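I had been putting off this interview for most of the winter, mainly because the woman I wanted to talk to doesn't have email and answers her phone when she feels like it. She runs the repair counter at the back of Valdovinos, the hardware store two streets up from me, and she's been fixing other people's lamps for 20 years. She didn't want her name in here. "Put the lamp lady, that's what they all say anyway," she told me, so fine, the lamp lady it is!

We sat on two upturned crates behind the counter and she worked the whole time I was asking questions. I'd brought in my own lamp, a green glass thing from my grandmother's hallway (hideous, I love it), which had started flickering in October and then quit completely. She unplugged a kettle, made us both tea, and had the base off my lamp before I'd found a clean page.

I asked what people bring her most. "Cords," she said. "Cords and switches. They think the lamp is dead and it's the cord, where it goes in at the bottom and somebody's been pulling on it for years." She charges 5 dollars to look and won't give you a price until she has looked, which has caused a few arguments, one of them loud enough that the paint guy came over.

She learned at Falleria, the old lighting factory out past the rail yard. I only ever knew it as the place with the broken windows, but when she started there were 775 people on the payroll and a canteen with its own bakery. She was on the sockets line for three years and hated it. "Same screw, all day. I'd dream about the screw." Then she got moved to returns, where the broken ones came back, and that was that. She liked that every box was a different problem. Some had notes in them. One lady had mailed in a bedside lamp along with a slice of fruitcake, and yes, they ate it.

When the factory closed she took a box of parts home and she's still working through it. She showed me some of the brass sockets, which are heavier than I expected, and she got pretty heated on the subject of the new ones. "You can't open them. They glue them shut! What am I supposed to do with glue?" I said maybe people don't expect to repair a lamp anymore, and she gave me a look and said people expect what they're sold.

I wanted to know if she'd ever teach anyone. She has tried, it turned out to be harder than the fixing. The store had her do an evening class once, and half the class wanted to go straight to chandeliers. She made them strip wire for an hour and the next time there were fewer of them. She'd do it again, she said, if they gave her a better room and stopped printing "fun for all ages" on the flyer.

My lamp needed a new switch and a new cord, brown cloth, which she picked without asking me and she was right. It's on next to me as I type this up.
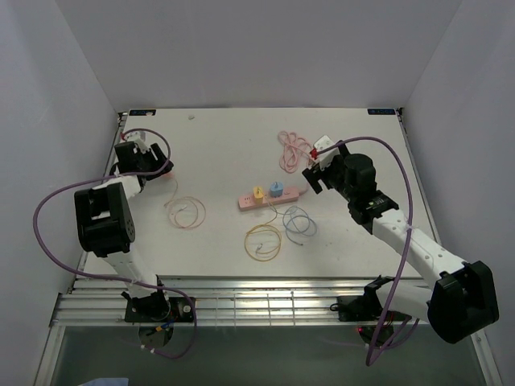
Darov wrote in to say that the Falleria canteen bakery sold to the public too, at the side gate from six in the morning, and that the poppy seed rolls were gone by seven.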